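Sorting day, round two

So the card sorting is back on, and I've been bossier about it than usual! If you missed it last June, the idea is simple. We take all the loose cards and paper bits that pile up at the Otlow room (game cards, index cards, little boxes, notes to self) and get them into the cardboard box with the dividers. Štefánia Vaněk reckons there were 935 pieces when she tallied the lot for the newsletter, and I'm not going to argue with her.

My system is yellow cards standing up at the back, white paper lying flat in the front. Hatem Abou Zeid wants it the other way around and has told me so up to 21 times. I'm holding firm for now, though I did agree to keep the black tray on the table for anything with a label on it already.
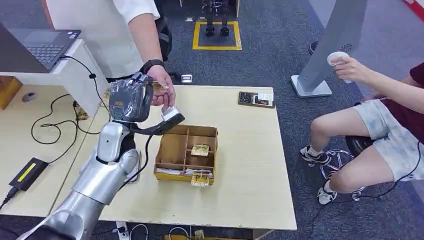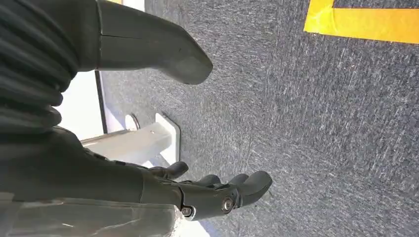

Sorting day at Otlow: the beige table and the divided box (first photo), and down by the gray carpet (second photo).

A couple of things I'd like to fix before the next one. The table is fine, and I'm fond of it, chipped front edge and all, but we need a second box with partitions. Ismail Kabbaj has a lead on some from Mornmont, sold flat in packs of 3, and I've said yes please. The side table has turned into a home for cables and a power adapter, and I'd love that space for piles that haven't found a compartment yet. Can whoever is last out coil the cords up?

Also, please check the carpet before you go! Small white cards are easy enough to spot on gray, but I still found one stuck to my shoe when I got home (the six of something, from a deck I don't even recognize).

Femi Ogunleye is writing out fresh divider labels and would like your suggestions by the end of the month. "Misc" is already taken, twice.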